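Jekivo Play Center, Vikholm Road
Indoor safety walk-through, Wednesday, July 7, 2021
Walked by: Heike Engelhardt
Also present: Benoît Sabatier, who had the keys and most of the opinions

Marks used: OK, FIX (before Saturday opening), WATCH (look again in October), NO (closed to children until I say otherwise)

Entrance and coat area

1. Front door closes without slamming. FIX
It closes without slamming if you stand there and hold it. The closer arm needs adjusting. Finger guard on the hinge side is fine, the one on the latch side has been chewed by something or someone.

2. Child gate latches on its own. OK
Three tries, three latches. Please stop propping it open with the umbrella stand.

3. Coat hooks above adult eye level or capped. WATCH
Capped, mostly. The end hook has a tennis ball on it. I will accept a tennis ball until October.

4. Floor mat lies flat. FIX
Corner curls up. Tape was suggested. Tape was also suggested last year, and the old tape is now the part people trip on.

Climbing frame and slide

5. Padding on all uprights. OK
New Masson sleeves, zipped and tight. Best thing in the building.

6. Netting free of holes wider than a fist. FIX
Upper level, rear left. My fist is not large and it went through with room for a sandwich. Cable ties are a repair for one day. These have been here long enough to fade.

7. Slide surface smooth, no raised seams. OK

8. Landing mat at foot of slide, no gap. FIX
Mat had drifted 27 inches toward the snack tables. Pushed it back. It needs the floor strap it came with, which Benoît believes is in the office.

9. Capacity sign posted and readable. WATCH
Sign says 25. Readable if you are already at the top. Move it down to where people are deciding whether to go up.

Ball pit

10. Depth marker visible. OK

11. Pit emptied and balls washed this quarter. NO
The log has the same initials in the same pen for every entry, including two Sundays when the building was shut. Pit stays closed until I have watched it being emptied. Bring a bucket for whatever is underneath.

Small toys and table play

12. Toys for under-threes kept apart from the rest. FIX
The shelf labels are correct. The toys have not read them. Sort by size tonight and run anything doubtful through the small parts cylinder, which was in the drawer with the takeout menus.

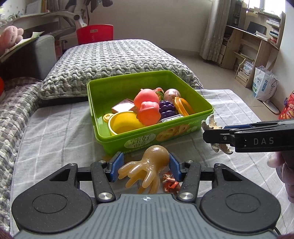 Item 12. Small figures and sea creature toys, with the green pastry box.

13. Soft and stretchy toys free of tears and missing pieces. WATCH
Pull on them the way a two-year-old would, then a bit harder. Anything sticky gets washed. Anything still sticky after washing gets thrown out, and please don't hold a farewell.

14. Food containers not used for toy storage. FIX
I know they are a nice size. A child who has learned that cookies come in a box will look for cookies in the box. Get plain tubs with lids.

15. Battery doors screwed shut on anything that lights up or sings. FIX
The singing bus is held closed by a sticker. Remove the batteries first, for safety, and then leave them out for a week as a kindness to staff.

Kitchen corner and first aid

16. Hot water at the hand sink under the posted limit. OK
Read 100 degrees Fahrenheit after running for two minutes.

17. Cleaning products locked away. FIX
Locked, yes. Key in the lock, also yes. The Bimex floor cleaner was on top of the cupboard with its cap off.

18. First aid kit complete and in date. FIX
Plenty of eye patches, one bandage, no gloves. Somebody has been using it as a source of safety pins. Restock from the list inside the lid.

19. Extinguisher tag current, pin in place. OK

20. Rear exit clear. FIX
Blocked by a folded trampoline and a box marked "October decorations." I moved the box. The trampoline takes two people and one of us had a bad back, according to him.

General comments

Lighting is good and the restrooms were better than on my last visit. Staff sign-in sheet is being used properly. Accident book is up to date and I could read every entry, although "bonk" should be written out as an actual injury.

Replacement netting is $52 a panel. Order two. The second one will be needed the day after the first one is fitted.

Item 11 holds regardless of how many birthday parties are booked. Everything marked FIX gets initialed by the person who did it, in their own pen.

H. Engelhardt

Added by B.S.: Strap for slide mat was not in the office. Still looking.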